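Protokoll Arbeitskreis Greifer, August
Beginn 9 Uhr, Besprechungsraum Drandeck

TOP 1 Stand des Vergleichs
Handgreifer Mindus und Handgreifer Puden liegen vor. Mit Mindus wurden 200 Durchgänge aufgenommen, mit Puden 93. Der Arbeitskreis hält einen Vergleich auf dieser Grundlage für verfrüht. Die vom Anbieter Georgiou genannten Erfolgsquoten sind ohne Angabe der Objekte nicht verwertbar.

TOP 2 Aufgabe Tischofen
Klappe öffnen, Schale vom Rost nehmen, Klappe schließen. Bis zu 19 Durchgänge mit Mindus sind unbrauchbar, weil die Marker an den Fingern nicht durchgehend erkannt wurden. Ob das an der Kamera oder an der Handführung liegt, blieb strittig. Der Vorschlag, eine zweite Kamera zu kaufen, fand keine Mehrheit – zuerst soll die Ursache feststehen.

TOP 3 Fingerbeläge
Die geriffelten Beläge sollen laut Datenblatt auch glatte Ränder sicher halten. Dazu fehlen eigene Messwerte. Die Aussage wird nicht in den Bericht übernommen.

TOP 4 Beschlüsse
Puden wird auf gleiche Fallzahl gebracht. Keine Bestellung vor der nächsten Sitzung.

Ende 10.30 Uhr

Anlage zu TOP 2
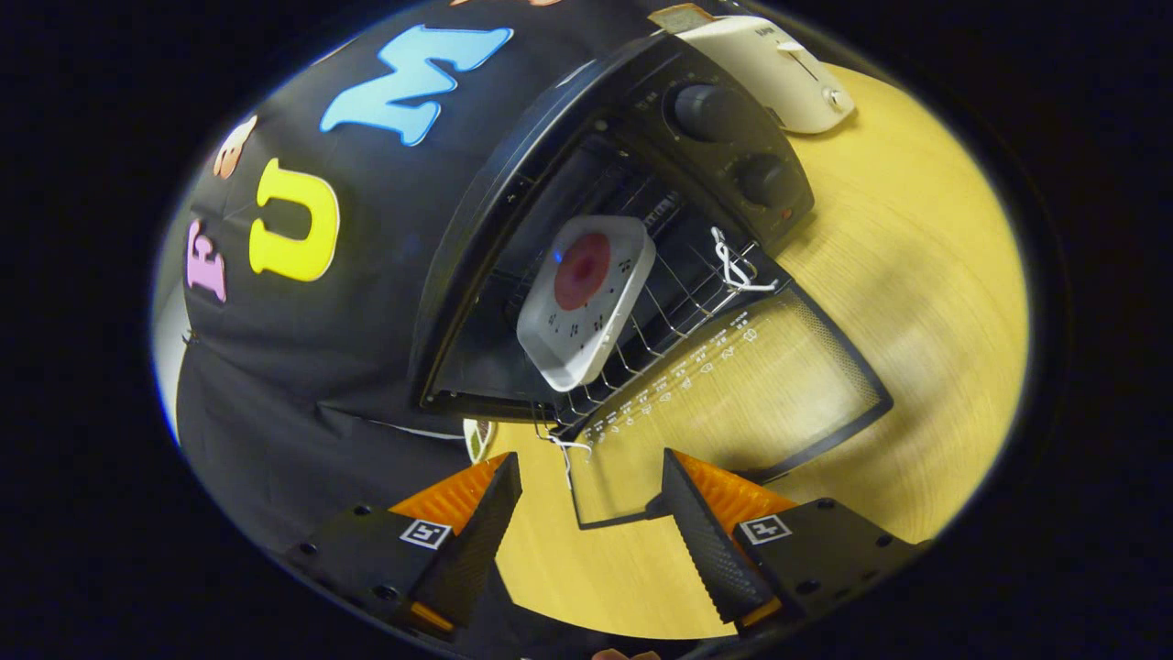

Tischofen mit geöffneter Klappe, weiße Schale auf dem Rost, vorn die Greiferfinger mit Markern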